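From: Olga Figueroa
To: Jirstead Home and Kitchen list
Date: 1 December 2019
Subject: Re: [jirstead-home] Pale counters, anyone?

Myroslav Kostiuk wrote:

> Hello all,
> We are finally redoing the kitchen at Hindholm and my wife has
> her heart set on a very pale top, somewhere between white and
> gray. I am worried it will show every crumb and coffee ring. The
> man at Kullent quoted us 270 for the small run by the window and
> a bit over 2,000 for the whole lot, fitted. Does anybody live
> with a light surface and still like it? And what do you clean it
> with?
> Myroslav

Dear Myroslav,

How nice to hear the kitchen is under way at last! I remember you talking about it back in August, when you were still trying to decide whether to keep the old cupboards. I hope you did keep them, by the way, as they had such good deep shelves.

We've had a pale top for a good while now and I'd choose it again tomorrow. Yes, you see the crumbs. I've come around to thinking that's a good thing, as with our old dark one I'd wipe it down in the evening, feel very pleased with myself, and then find a smear of jam with my sleeve the next morning. With the light one you see it and you wipe it and you're done. Coffee rings come off with a damp cloth if you get to them the same day. Tea is more stubborn – I leave a little baking soda paste on for 10 minutes and then rinse it well, and so far that has always been enough.
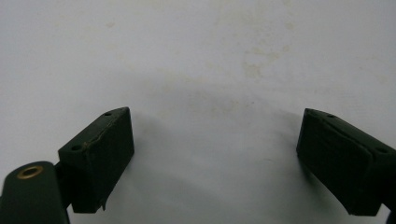 The other thing I'd say is to keep as much off it as you can bear to. I started out with the toaster, the bread box, the knife block, two plants and a fruit bowl all lined up along the wall, and I spent half my life lifting things to wipe under them. Now it's only the toaster and the fruit, and the plants have moved to the sill, where they're happier anyway. A bare stretch next to the stove is worth more to me than any gadget, particularly on baking days.

Do ask Kullent what finish they're quoting you for. Ours is matte and I much prefer it, but my sister has a glossy one from Kuzmenko and she is forever chasing streaks around with a dish towel. If they'll lend you a sample, put it by the window for a few days and look at it morning and evening. Mine looked nearly blue at breakfast and quite warm under the lamp, and I was glad to know that before I signed anything.

As for the price, I'd do the whole lot at once if you can manage it. We did ours in two goes and the second piece never quite matched the first.

Give my best to your wife, and tell her I'm on her side!

Warmly,
Olga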